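Test kitchen notebook, January, Monday (started writing this at half past four, so forgive the state of it)

Marmalade, second round. I'm putting everything down this time because last time I didn't, and Dinesh asked me on the phone what the pectin stage had looked like and I had to say "sort of wobbly?", which he enjoyed far too much.

So. Seville oranges from the Cliltetti order, a bit smaller than the last lot and with a lot more pips (good, I want the pips). Scrubbed, halved, juiced by hand. The electric juicer is still making that noise and I'd sooner have tired wrists than bits of juicer in the pan. Pips and pith into a muslin square, tied with string, and straight in with the water. Peel cut by me and Kiều, and you can tell whose is whose from across the room! Hers is all the same width, mine goes from matchstick to small plank. I like a plank in marmalade, for what it's worth, but Thảo wants the Ellville jars to look tidy so the planks got picked out and went into a separate bowl for the tea loaf.

Soaked the peel overnight from Sunday. First simmer took over 2 hours before it squashed properly between finger and thumb, and I'll say again for whoever does the next batch: don't add the sugar until it does. Once the sugar's in, the peel stays exactly as hard as it was. I did this in November and we ate marmalade like bootlaces until Christmas.

The fridge end of the kitchen is where the cooling jars and the cold saucers live, so put the saucers in before you start the boil, please, at least four of them. 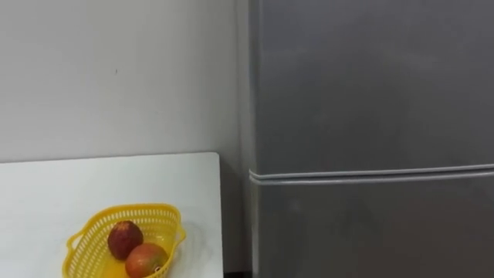 Fridge end, wall side.

Setting point. Used the saucer test and not the thermometer, as Lâm and I still don't agree about the thermometer. He says it reads true, I say it reads a bit high, and neither of us has done the obvious thing and stuck it in boiling water. (Lâm, if you're reading, will you do the obvious thing?) First saucer ran like syrup. Second had a skin but no wrinkle. Third wrinkled nicely when I pushed it, so off the heat it came, and I skimmed it and left it to stand for a quarter of an hour so the peel wouldn't all float to the top. It floated a little bit anyway in the first few jars. Next time stand it for longer, maybe twenty minutes, and stir it once more before potting.

Taste: bitter at the front, which I love, then sweeter than I expected. Duyên thought it needed more lemon. Kiều thought it was perfect and had it on a cracker, then on another cracker, then with cheese, so I'm not sure she's a neutral judge. I think Duyên's right about the lemon. The Trình recipe has double what I used and I cut it down because I was worried about the set, but the set is fine, so there's room.

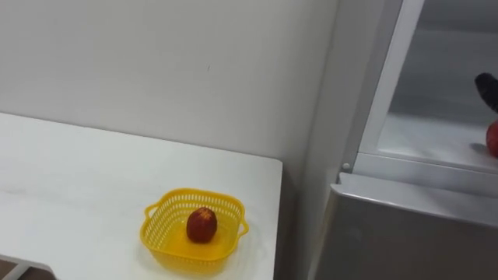 Labels! The Lonow printer has eaten the end of the roll again and prints the batch name with the last letter missing. I've written the batch on the lids in marker for now. Whoever has the instructions for that printer, they are not in the drawer where they're supposed to be, I've had everything out of it including a lot of takeaway menus.

Things I still want to sort out:

Whether freezing the Sevilles whole does the pectin any harm. Thảo's aunt does it every year and says just add a bit more fruit to make up for it. Worth one small pan, I think, as the season is so short and we never have the hob space when they come in.

Whisky. Dinesh wants a whisky batch. I'd put it in right at the end, off the heat, and only do half a dozen jars until we know if anyone but Dinesh will eat it.

The dark one with muscovado. I'd use a small share of it and leave the rest white, otherwise it's all treacle and no orange.

Pan is soaking. Do not scrub the bottom with the green thing, it's the good pan. Tea loaf tomorrow if the planks haven't been eaten by then.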